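Simier Rent Ledger: a renter's review after one lease year

My building changed hands in April, and the new owner sent every tenant a letter saying the rent would go up at renewal. A neighbor two floors down, Noemi Pruitt, was already using Simier to keep her lease papers together and told me to get it before I signed anything. I have used it since then, so this covers most of a year.

Simier is an app for renters. You photograph or upload your lease, it pulls out the rent, the deposit, the notice period and the renewal date, and it puts them on one page. You then log payments and repair requests against that page. The paid version also compares your rent with other listings in your zip code and tells you what the local rules say about increases.

Setup took me an evening. The lease scan read my rent correctly but got the deposit wrong. It put down 2,000 dollars when that was the deposit plus the pet fee, and I had to split them by hand. The notice period came through fine. If you have a lease with handwritten changes in the margins, as a lot of us in Vestadthorpe do, expect to type those in yourself. 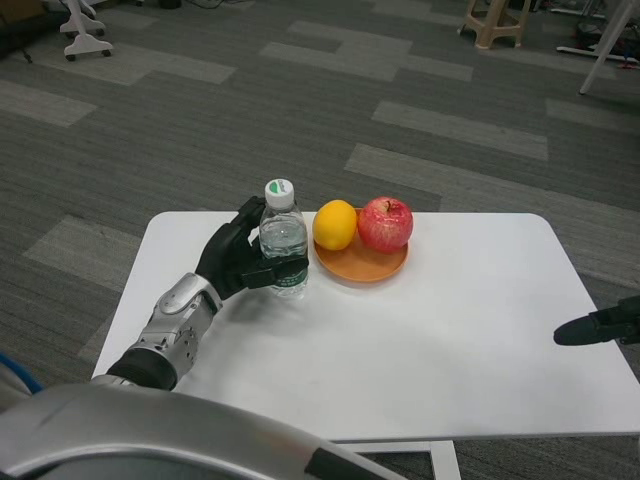

The repair log is the part I use most. Each request gets a date and a status, and you can attach the landlord's reply. When the radiator in the back bedroom quit, I had two emails and a text message in one place, and I sent the whole thing to Kelmendi, the management company, as a single PDF. They fixed it the following week. I can't say the PDF did it, but it was easier than digging through my phone.

The rent comparison is weaker. It showed me 138 listings, and plenty of them were new buildings with a gym and parking. Mine is a brick walk-up from before the war. You can filter by size and by number of bedrooms – not by the age of the building. For an older neighborhood where the cheap units are going fast, that makes the average look higher than what people there really pay, and a landlord could use the same number against you.

I tried Nolent before this. It is free and has a better page on tenant law, with links to the city code, but it has no payment log and it signed me out constantly.

The rules section in Simier was out of date by one change when I checked it against the city website. I wrote to support and got an answer in 2 days, and the page has been corrected.

Worth having if you rent from a company and expect a dispute. Skip the paid tier unless you want the PDF export.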